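1/ Seit November lerne ich, wie man in Deutschland einen kleinen Schlüsseldienst im Verein organisiert. Klingt langweilig, ist es aber nicht. Ein paar Notizen für alle, die auch einmal Schlüssel verwalten müssen.

2/ Unser Verein heißt Haugland und hat Räume in einem alten Bürohaus. Bis zu 300 Schlüssel sind im Umlauf. Als ich die Liste übernommen habe, stand bei vielen nur ein Vorname. Bei einem stand »der mit dem Fahrrad«.

3/ Das erste deutsche Wort, das ich dabei gelernt habe: Schließplan. Das zweite: Schlüsselübergabeprotokoll. Ich musste es dreimal lesen, bevor ich es aussprechen konnte.

4/ Agnes Pringle hat die Liste vor mir geführt, auf Papier und sehr ordentlich. Ihre wichtigste Regel habe ich behalten: Auf den Anhänger kommt nie die Adresse, nur eine Nummer. Die Nummer steht im Buch, und das Buch liegt woanders.

5/ Wer einen Schlüssel bekommt, unterschreibt. Auch der Vorstand. Auch, wenn es »nur für fünf Minuten« ist — gerade dann.

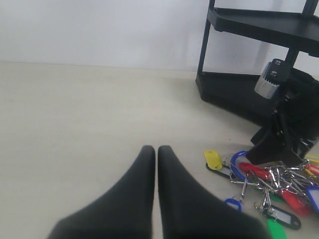
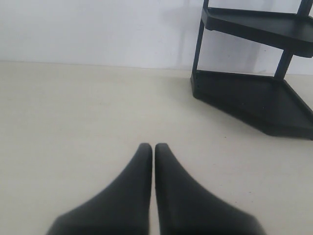

6/ Zum Pfand gibt es bei uns zwei Meinungen. Akash Mishra möchte keines, er findet es unfreundlich. Ich möchte ein kleines. Wir haben uns noch nicht geeinigt, im Moment gibt es also keines.

7/ Was passiert, wenn ein Schlüssel verloren geht? Das kommt auf die Anlage an. Bei einem einfachen Zylinder tauscht man den Zylinder. Bei einer Schließanlage kann es richtig teuer werden. Bitte vorher die eigene Versicherung fragen, ob der Verlust von fremden Schlüsseln dabei ist. Ich habe das zu spät gefragt.

8/ Kleine Sprachfrage an die Muttersprachler: Sagt man »der Schlüssel sperrt« oder »der Schlüssel schließt«? Im Haus höre ich beides, und jede Seite ist sich sehr sicher.

9/ Nächster Schritt: die alten Schlüssel ohne Nummer. Ich probiere sie abends an den Kellertüren, so nach 19 Uhr, wenn ich keinen störe. Gestern haben zwei gepasst. Wenn jemand ein gutes Muster für ein Übergabeprotokoll hat, bitte schicken, am liebsten auf einer Seite.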